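Módulo 3. Organización de objetos pequeños en la vivienda
Apuntes para el grupo de la tarde
Prepara: Aniela Cieślak

3.1 De dónde partimos

En el módulo anterior hemos trabajado con la ropa y los armarios. Ahora pasamos a las cosas pequeñas: rotuladores, cajitas, frascos, envases empezados, envoltorios. Ocupan poco volumen, pero producen la mayor parte del desorden visible en una habitación. En la encuesta del curso de noviembre, cuatro de cada cinco participantes respondieron que pierden más tiempo buscando objetos pequeños que doblando ropa.

Usaremos la palabra "bandeja" para cualquier recipiente bajo y abierto, y "plato giratorio" para la base redonda que da vueltas sobre sí misma. En algunos países se llama también "bandeja giratoria". Yo evito este segundo nombre para no mezclar los dos términos.

3.2 La superficie de trabajo

Antes de clasificar hace falta una mesa despejada. Si la mesa tiene tapete de fieltro, los objetos no resbalan y casi no hacen ruido, pero el fieltro recoge migas. Hay que cepillarlo antes y después. Con mesa lisa basta un paño.

El plato giratorio se coloca en el centro de la mesa. La bandeja se coloca fuera de la mesa, a un lado, a la altura de la mano. Si los dos recipientes están juntos, al cabo de diez minutos se confunden (lo vimos en la práctica de Fiachra Lynch, que tuvo que empezar de nuevo).

3.3 Qué va en cada sitio

Plato giratorio: lo que se está decidiendo. Pocas piezas cada vez, de formas distintas, y con espacio entre ellas. Los cilindros se ponen de pie si su base lo permite.

Bandeja: lo que ya tiene grupo, aunque todavía no tenga lugar definitivo. Una caja de cartón de borde bajo es suficiente. No compren nada para este ejercicio. El organizador Ostetti que llevé a la primera clase era solamente para comparar medidas.

Mesa: lo que no cabe en ninguno de los dos, por ejemplo los objetos largos. Un rotulador se deja sobre el tapete hasta el final, con la tapa puesta.

Papelera: envoltorios de comida, siempre primero. Es el error más frecuente - se guarda el envoltorio arrugado "por ahora" y termina en la bandeja con los demás. Comprueben que está vacío y tírenlo.

3.4 Orden de los pasos

1. Retirar los envoltorios.
2. Girar el plato media vuelta y mirar lo que antes quedaba detrás.
3. Tomar una sola pieza, decir en voz alta su grupo y pasarla a la bandeja.
4. Repetir hasta vaciar el plato.
5. Recoger los objetos largos de la mesa.

Decir el grupo en voz alta parece infantil. Jadwiga Duda me escribió que en su casa lo hacen en silencio y también funciona, así que lo dejo como recomendación.

3.5 Cajas y frascos en la misma bandeja

Las cajas se apoyan contra el borde y los frascos quedan en el medio. Los tubos largos se acuestan a lo largo del lado mayor. Los paquetes blandos van encima o en una esquina, nunca debajo de un frasco de pie. Cuando un envase no tiene etiqueta legible se aparta y se pregunta a la persona de la casa. No se abre para oler.

3.6 Para la próxima sesión

Traigan una bandeja ya clasificada y una hoja con los nombres de los grupos, máximo cinco. Quien trabaje en pareja entrega una sola hoja. Nokuthula Ngcobo y Yolanda Grajales presentan el caso del estante abierto, que continúa con el tema de las paredes y las baldas de madera (módulo 4).

Lectura: el capítulo "Objetos sin lugar" del cuaderno Vomero. La segunda parte se puede saltar.

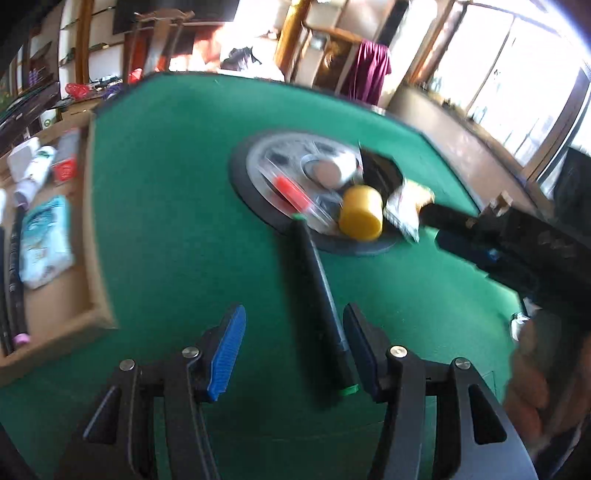
Figura 1. Plato giratorio en el centro de la mesa y bandeja de cartón a un lado (véanse 3.2 y 3.3).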